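I own too many plates. I know this because in January my friend Shoshana Kincaid came to stay, opened the cupboard over my sink looking for one bowl, and had to hold the rest back with her forearm while she shouted for me!

So I've been clearing out, slowly, and putting the everyday stuff where I can reach it. My kitchen in Clilton is 7 feet wide (really), so whatever stays out has to be something I like looking at. What I keep coming back to is plain wood with a bit of color on it.

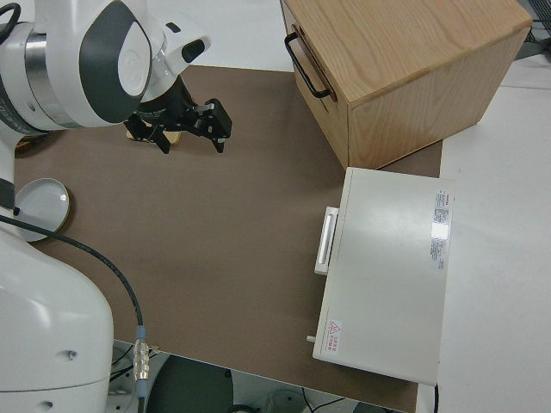
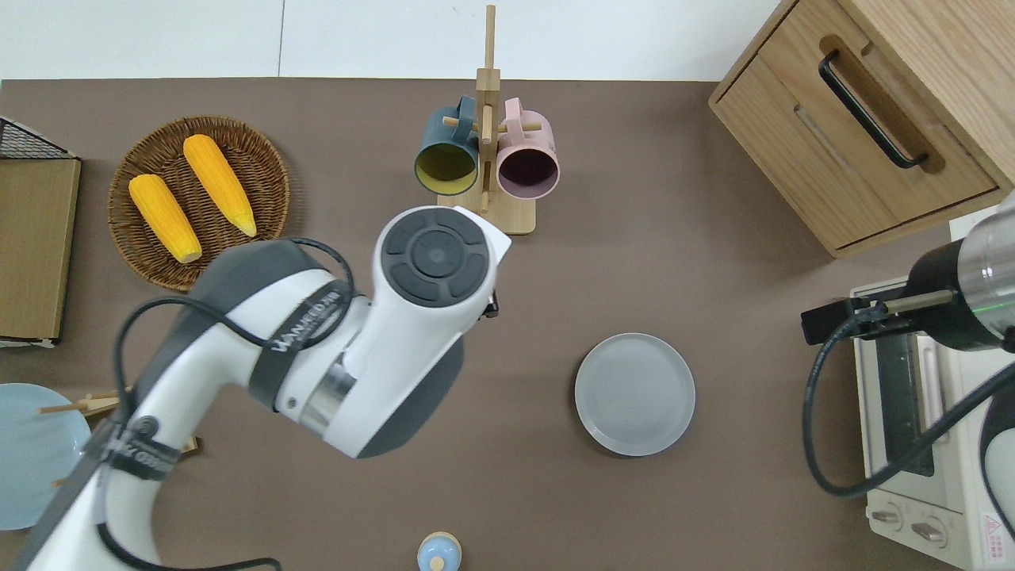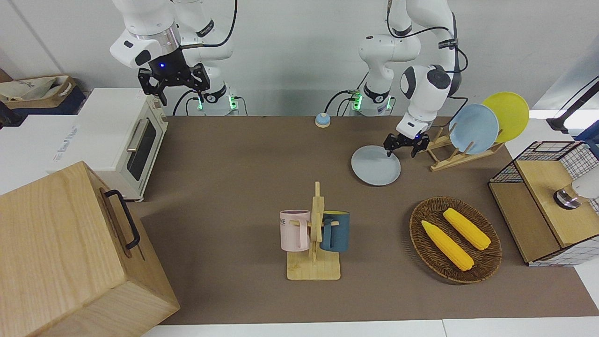 Light wood on a brown tabletop.

I used to think a mug tree was a thing for grandmothers. Then I found one at Corrigan, the secondhand place by the bus depot, for 25 dollars, and now my mugs hang by the kettle and I've got a whole shelf back. Pick mugs that don't match! Mine are green, mustard and a speckled one from Niamh Ó Gríofa, who throws pots at Kolura and is very strict about handles (a good one fits two fingers, she says, and she'll check).

The rack was harder. I wanted slats, and I wanted plates to stand up in it full time, so I put away the stack and kept four. Four! I wash them more, sure, but it takes me as long as the coffee does.

Drawers are next. I priced a little oak one from Udari at 80 dollars and I'm still thinking about it, mostly at 6 in the morning when I can't find the teaspoons.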